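Counting the Tries: Mariama Adjei on grasp planning and the trouble with success rates

Mariama Adjei has written control software for robot arms at Halteck long enough to distrust a good chart. When I asked how the new planner, Didosero, was doing, she answered with a question of her own. "Doing at what? On whose list?"

The list in this case is produce on shelves. The planner takes a view from the wrist, picks a hand shape and sends a path to the arm. The vendor, Loltley, says it works on fruit it has never met. Adjei has logged 1044 attempts so far and isn't ready to agree.

"Tomatoes in a crate are kind to you," she said. "They're round and they have edges a camera can find. Then you hang some flowers on the rail and the planner wants to reach around them."

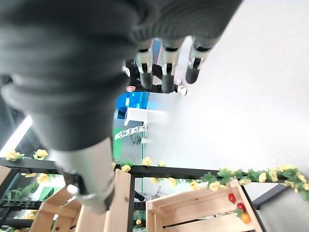 She spends most of her day on the gap between what the planner reports and what the log shows. Didosero gives each grasp a confidence score, and she has found the score nearly useless below the top end. "It's a number that makes people feel better. I've seen it say yes with great certainty to a path that ran straight through a shelf post."

Her fix was dull. She put Essien, an older collision checker, between the planner and the arm, and let it refuse. It adds 40 milliseconds to each plan. Loltley's engineers asked her to take it out — she declined.

Grapes are where she is most doubtful. A bunch has no single shape, and the model has to choose one anyway. "It draws a box around the whole thing and calls that an object. But you squeeze the top and the bottom goes somewhere else. The planner has no idea, because it stopped looking 30 frames ago."
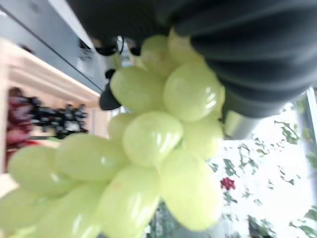 What she would change

Adjei wants the perception code to keep running after the fingers close, and she wants failed plans kept in the logs under their own label. At present 2 kinds of failure share one code, and she sorts them by hand.

Would she use Didosero in a store? "With Essien in front of it, on tomatoes, maybe. Ask me again in August."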